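정보생활 소식지 신간 안내

『조용한 받은편지함』 한국어판 출간 및 독서 모임 운영 안내

게르라(Guerra) 출판부는 가에탕 레베크(Gaétan Lévesque)의 저서 『조용한 받은편지함』 한국어판을 출간하였습니다. 본서는 업무용 전자우편과 메신저가 개인의 하루를 어떻게 나누어 놓는지를 다룬 실용서로, 원서는 모스토르베르그(Mostorberg)에서 간행되었습니다. 한국어판은 본문 400쪽이며, 권말에 용어 해설과 찾아보기를 수록하였습니다.

저자는 물류 기업 플라스포트(Plasport)에서 사내 문서 관리를 담당한 경력이 있습니다. 재직 당시 저자는 한 부서가 일주일 동안 주고받은 전자우편 734통을 수신자별로 분류하였고, 그 가운데 회신이 필요한 것은 46통이었다고 밝히고 있습니다. 제1부는 이 기록에서 출발하여 참조 수신의 관행, 제목 작성 방식, 회신 기한의 표기 문제를 차례로 검토합니다.

제2부는 개인이 적용할 수 있는 절차를 다룹니다. 저자가 제안하는 방식은 하루 중 우편을 확인하는 시간을 미리 정하고, 그 외의 시간에는 알림을 해제하는 것입니다. 처리하지 못한 우편은 별도의 보관함으로 옮기되, 보관함의 이름에는 반드시 처리 예정일을 기재하도록 권하고 있습니다. 다만 고객 응대나 시설 관리와 같이 즉시 회신이 요구되는 직무에 대해서는 설명이 충분하지 않으며, 해당 직무에 종사하는 독자는 제5장의 교대 확인 방식을 참고하는 편이 적절합니다.

제3부에서는 조직 차원의 합의를 논합니다. 부서 공용 주소의 운영, 휴가 중 자동 회신 문안, 퇴근 이후의 발신 제한 등이 주요 항목입니다. 한국어판에는 국내 독자를 위하여 메신저 단체 대화방에 관한 보론이 추가되었습니다. 역자는 원서의 영문 예시를 우리말 업무 문장으로 새로 작성하였으며, 존칭과 결재 표현에 대한 주석을 함께 달았습니다.

독서 모임 운영

출간에 맞추어 부르노(Burno) 자료실에서 공동 독서 모임을 운영합니다. 모임은 총 7회로 구성되며, 매회 한 장 또는 두 장을 읽고 토론합니다. 첫 모임은 2026년 10월 4일에 열립니다. 참가자는 해당 분량을 미리 읽고, 본인의 우편함 정리 현황을 한 쪽 이내로 작성하여 지참하여 주시기 바랍니다. 작성 내용에 타인의 성명이나 업무상 비밀이 포함되지 않도록 유의하여 주십시오.

참가비는 없으나 도서는 개별적으로 준비하여야 합니다. 자료실 소장본은 열람만 가능하며 대출되지 않습니다. 모임에 두 차례 이상 연속하여 불참하는 경우에는 대기자에게 참가 자격이 이전될 수 있습니다.

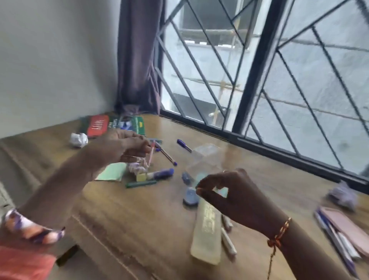
신청 및 문의

참가 신청은 자료실 안내대에 비치된 신청서로 접수합니다. 신청서에는 성명, 연락처, 희망 시간대를 기재하여 주십시오. 단체 신청의 경우 대표자 한 명이 명단을 첨부하여 제출할 수 있습니다. 접수 결과는 신청서에 기재된 연락처로 개별 통보합니다.

본서의 오탈자 및 번역에 관한 의견은 게르라 출판부 편집실로 보내 주시기 바랍니다. 접수된 의견은 검토를 거쳐 다음 쇄에 반영하며, 정오표는 내년 4월호 소식지에 게재할 예정입니다.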